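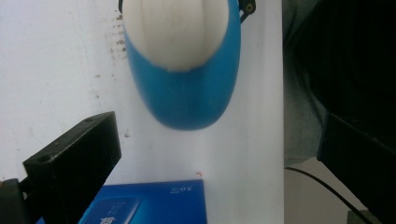 Ticket 313: Careers fair sign-up page rejects applicants
Opened by: Kourosh Mohammadi, Devmont Bank recruiting
Priority: High (his word)

9:10 Form tells every graduate their degree "has expired." Mine may have, but theirs are new.

9:45 Graduation year field caps at 28 characters and 3 decimal places. Left over from the loan calculator. Removed.

10:20 Kourosh reports 200 applicants were sent a mortgage quote. Two accepted.

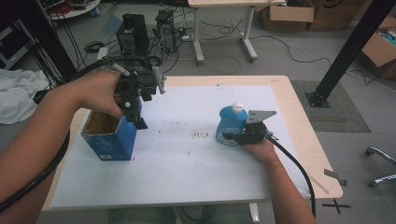 Resolution
Form repointed to the Kasine mailbox. Mortgages forwarded to Lending. Closed.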